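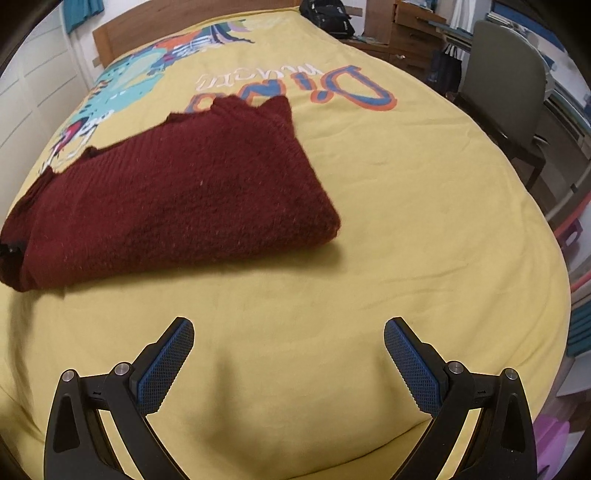
I finished Skeremeck at 2 in the morning, all 182 minutes of it, and I have one question. Why does Dzintra Hunt get top billing for a movie she spends mostly on the other end of a phone?

She's terrific, mind you. She gets 3 scenes in person and walks off with every one, including the dinner where Fabrice Vasseur explains grain prices to her for what felt like a full harvest. He is 60 playing 50, and the wig is playing 35.

My sister says I should have quit at the first funeral. There are several. I'll be watching the sequel in September, obviously, with snacks and a worse attitude.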